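最后更新：3月26日 星期五

会收拾桌子的机器人，离你家还有多远？

去年冬天起，几乎每隔一阵就有人转给我一段视频：一条机械臂在谁家的客厅里叠衣服、拣积木、把杯子放进水槽。视频通常配着轻快的音乐，右下角有一行小字，写着播放倍速。我养成了先看那行小字的习惯。

所以当Jonbridge实验室在一月放出那份关于“家庭场景泛化”的技术报告时，我先翻的是附录。正文里的说法很漂亮：用多户人家采集的遥操作数据训练一个策略，再拿到从没见过的屋子里去，整理桌面的成功率达到47次里成39次。方法叫Vuditz，思路不难懂。人先握着手柄带机械臂做一遍，系统把动作切成短片段，再配上语言指令，学的时候故意打乱片段的前后次序，逼模型去看眼前有什么，少去背“下一步该干什么”。

这个思路我是买账的。模仿学习的老毛病就是背书：杯子挪开一掌远，手还往老地方抓。打乱次序能不能治这个病，值得认真测一测。问题在于怎么测。

附录第三页写着，“没见过的屋子”指的是训练集里没有出现过的房间，但桌上的物品有相当一部分和训练时用的是同一批。换了窗帘和沙发，没换罐子和积木，这算哪一种泛化？报告没有分开报数。我写信去问，负责评测的Hiyori Hattori回得很快，也很坦率：分开算过，物品和房间都是新的那一组只有13次试验，样本太小，他们觉得放进正文会误导读者。

我倒觉得不放才误导。 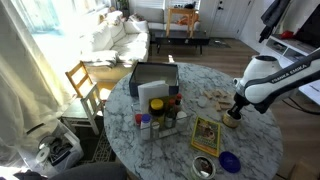
真正的家里，东西是混着放的，用途相近的摆在一起，用途不相干的也摆在一起。阳光从哪边进来，一天里要变好几回。做这行的人都知道，反光的桌面和透明的容器对深度相机很不客气，边缘会糊，会出现空洞。报告对此只有一句话：“系统对光照变化表现出鲁棒性。”多大的变化？上午和下午，还是开灯和关灯？没有曲线，也没有表。

还有一个更让人挠头的地方，是“成功”的定义。按照Vuditz的评分办法，物体最后落在目标区域就记一次成功，中途碰倒别的东西不扣分，夹空了再夹也不扣分，只要不超时。超时的线画在50秒。50秒从桌上拿起一样东西，放到另一处。读者可以自己掐表试试，这段时间够我拿完、放好，再去倒杯水回来。

Priya Szabo在Drokumach做了多年抓取研究，没有参与这个项目。她在电话里替同行说了几句公道话：“慢不是罪过。先做对，再做快，顺序没错。我介意的是失败的那八次，他们一句都没讲怎么失败的。”她说，抓滑了和认错了是两码事，前者换一副手指也许就解决，后者说明方法本身没学到该学的东西。打乱次序的训练，恰恰有可能让后一类错误变多：模型看到什么都想伸手，却忘了自己刚才在干嘛。

我把这段话转给Hattori。她承认确实见过类似的情形，机械臂把东西放好，停一下，又拿了起来。她的团队正在试着给模型加一小段记忆，结果还没有整理完。

公平地说，这份工作有它的长处。数据和评测脚本都公开了，肯让外人挑刺的实验室并不多。对照实验也做得规矩，同样的数据，不打乱次序的版本在47次里要差一截，差距看起来不像运气。如果标题只写“打乱片段有助于减少死记”，我大概会痛快地点头，这篇文章也就不用写了。

可标题写的是“走进任意家庭”。“任意”两个字，眼下的数据撑不住。Boateng公司已经在招商材料里引用了这份报告，附录的内容一个字也没提。

Hattori说，下一轮评测会请外部团队挑选物品，失败录像也会全部放出来，不加速。我问她什么时候，她没有给日期。

分享 39　评论 13

相关阅读
· 倍速播放的机器人：看演示视频前该问的几件事
· 遥操作数据值多少钱
· 透明物体为什么难抓
· 读者来信：我家扫地机又卡在门口了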